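How to sort out a tangle of spare hangers

By Humaira Malik
Last updated: September

Plastic hangers end up in a knot because people drop them into a bag or the bottom of the wardrobe as they come off the rail. The hooks catch in the shoulders of the next one and every hanger after that makes it worse. Pulling hard at the middle can snap a hook. The method below takes 10 minutes for a normal household's worth.

What you need

A clear table, something pale to cover it, and an open basket with straight sides. I use a woven one. A rectangular shape suits hangers better than a round one, as they can lie across it at a slant and you can still see what you have.

Step 1. Tip the pile out

Put the basket to one side of the table and the hangers in the middle. Spread them gently with flat hands until you can see at least one hook. Grey hangers show up well on white, so a board or an old sheet underneath is worth the bother.

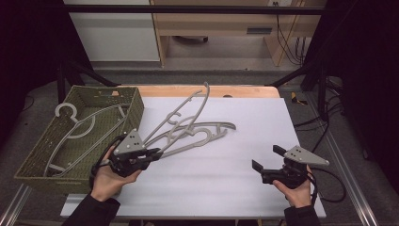 Basket to the left, tangle in the middle, one hanger already in.

Step 2. Find the top one

Look for the hanger with nothing lying over it. If you can't tell, lift one arm a little way and watch what moves. If the whole heap comes up with it, put it down and try another.

Step 3. Free the hook first

Most of the trouble is at the hook. Turn it until the open side faces away from the other hangers, then slide it out sideways. Lifting straight up tends to bring a second hanger along. Notched arms can catch too, so check both ends before you pull.
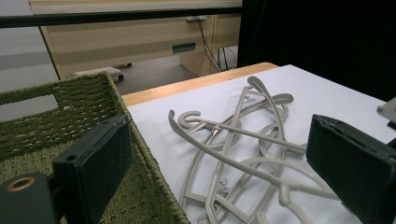

Hooks that curl round a long way at the tip are the slowest. With those, hold the lower hanger still on the table and roll the upper one over it. Once the first two or three are out, the rest usually loosen.

Step 4. Lay them in the basket

Place each hanger in the basket as you free it, hook at the same end every time. If you throw them in any old how you will be doing this again next month. Put anything cracked on the floor by your chair and deal with it at the end.

Step 5. Put the basket where you undress the rail

Mine lives on the wardrobe floor. Lenuța Mocanu wrote in to say she hangs her spares at one end of the rail instead, which works if you have the room.

233 shares
2 comments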